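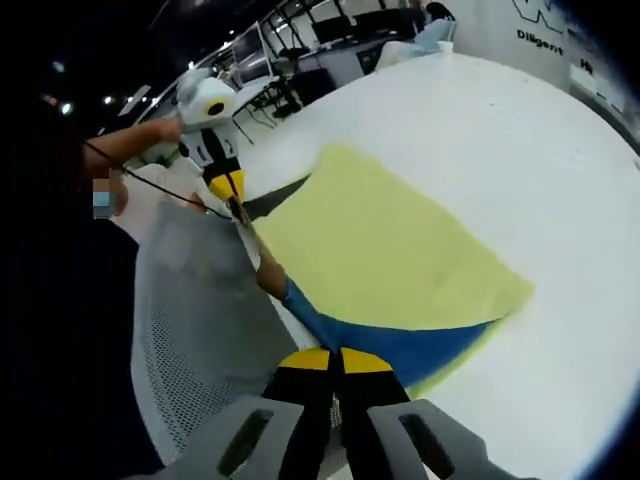
Tue 16 April

Third week of the project block. Spent all of it on folding again. The task definition for the Morkwood module is now fixed: pick up one garment, bring it to a flat state on the table, fold it to a rectangle, release. I am writing this up in the evening from the log sheet, so the order may be slightly off.

Morning

Started with calibration. Both hand grippers need the jaw opening zeroed before the first run, and the left one had drifted again. Fully closed it read three millimetres open. Re-zeroed twice, then checked it against the gauge block and got the same reading both times. The right one was fine. I have added the drift to the fault list, where it now has four entries. My guess is the encoder coupling.

Changed the sleeve procedure as agreed on Friday. The old version was one person, two grippers, both sleeves in before the body. The new version is two people, one at each side of the table, with the near side leading. It is slower per run. The far operator has to wait for the near corner to be held before lifting, and we had no signal for this, so we tried a spoken count and then dropped it for a nod. The nod works well enough, although it will have to be written down properly if the second-year group is going to repeat our method.

Notes on grip, for my own use:

Pinching a single layer is harder than pinching a fold. With one layer the tips slide along the table and take nothing. Coming in at a shallow angle and closing slowly gives a small ridge, and the ridge can be held.

Thicker edges (collar, hem) hold well but throw off the alignment of whatever is attached to them.

Do not lift by one corner if the garment is two-coloured and inside out. The edge is easy to lose when both faces are showing. I lost it five times before lunch.

Cable management is still poor. I caught mine with my elbow twice and had to void one run. The clip from the Clurnberg kit would fix it if it were the right diameter.

Count at midday: 20 runs started, 13 accepted. The target on the module sheet is 100 by the end of the block, so we are behind but not badly. Of the rejected ones, most were rejected for timing and the rest for dropped cloth. I do not agree with the timing rule. A run in which both operators pause and then finish correctly is still a correct fold, and a robot trained on it would learn something usable. I said this at the review last week and was told to put it in the report, so it will go in the report.

Afternoon

Ran the flattening stage on its own, without the fold. This was my suggestion and I think it was the right one. In the combined runs a bad flattening is carried forward and spoils everything after it, and afterwards it is hard to say which stage failed. Separated out, the fault is plain. We leave the sleeves until last, and by then the body has been pulled straight and moves when a sleeve is drawn out from across it.

Tried it the other way round: sleeves out first, then collar, then hem. Better. The body still shifts, but it is corrected at the hem step with no extra move. I would like to make this the standard order.

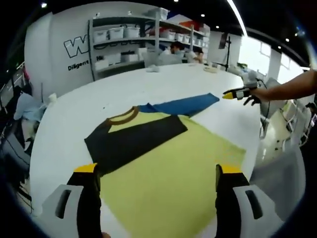 Software

Upload to the Flulico server took most of an hour. Two files were refused with a checksum error and went through on the second attempt. The folder names still carry last term's module code, which somebody will have to change before marking.

Wrote a short script that reads the jaw opening over time and flags any run where it closes fully while the garment is supposed to be held. In theory this finds dropped cloth without anyone having to watch the video. On the morning's data it found all the drops and also flagged two good runs, both on very thin fabric. The threshold needs to depend on the garment. I have not decided how to do that without asking the operator to enter a thickness, and operators will not enter a thickness.

Reading

Got through the first half of the Kumarasinghe notes on two-handed manipulation. The section on handing over an edge between grippers is useful. The section on planning assumes the cloth position is known, and ours never is.

To do

Left gripper: open it and look at the coupling.
Write down the nod.
Buy cable clips, smaller size.
Garment threshold: try three fixed classes first.
Draft of section two. It is due in June but I want it out of the way before the exam timetable is published.

Shoulders sore from holding the grippers level. Will ask for the table to be lowered tomorrow.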